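Potari Planner — Gallery

Vignesh Alva, updated 16/06/2020

On this page I collect pictures from our work on Potari, the motion planner for cells with two arms. The planner takes a list of goals for both arms and gives back one common timeline. Most of our testing is done in simulation, in the Wurnham scene set, and only later we go to the real cell. I keep the text short, but some things need a little explanation.

Shared workspace, two arms

This is the hardest case in the Wurnham set for us. Each arm has its own tray side, but the middle of the table belongs to both. The old version of Potari locked the whole middle when one arm entered it. It was safe, and it was slow — the second arm was waiting most of the time.

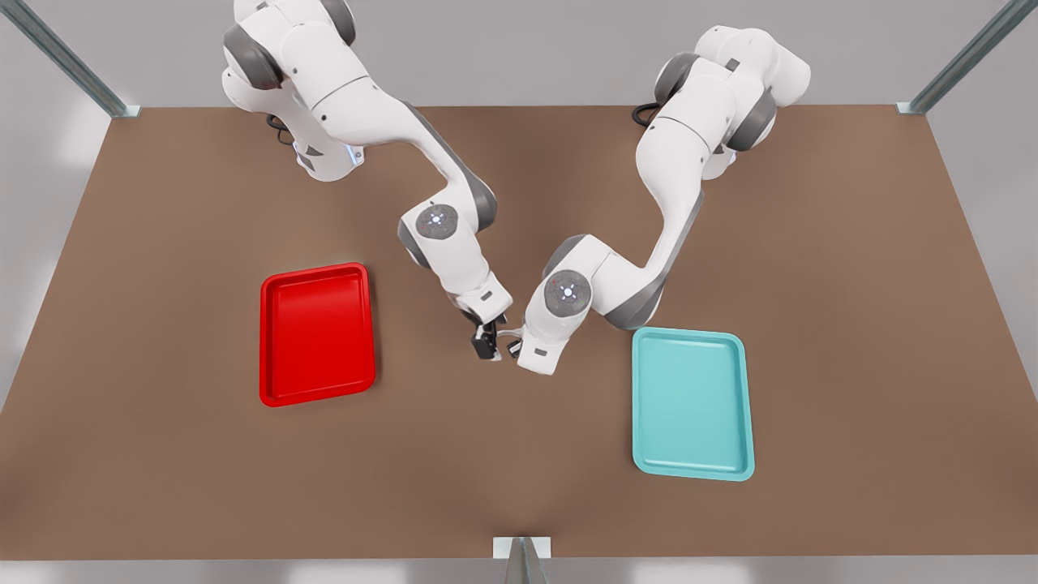 The new version does not lock the middle. It divides each path into short pieces and checks every piece of one arm against the pieces of the other arm that happen at the same time. If two pieces come too near, the arm with lower priority gets a delay or a small detour. The minimum distance between the two grippers is a parameter, and we now use 27 mm.

The collision check is done by Zaidi, our geometry library. It uses simple capsules for the links and a more exact shape for the fingers. In an earlier release the fingers were also capsules, and the planner refused many poses which were in fact fine. After the change, 114 of the test goals can be reached. Before it was 68.

The trays are part of the collision model too, with the raised rims. Please do not replace them with flat boxes when you make your own scene, or the fingers will be allowed to go through the rim.

Cables are not modeled. We keep a blocked zone near each base, and you can change its size in the scene file.

To run the same scene, you need Potari and the viewer Waltirau, both from the October branch or newer. Open the scene, choose "shared middle" and press Plan. If the planning does not finish after 2 tries, send me the log file and the scene file together.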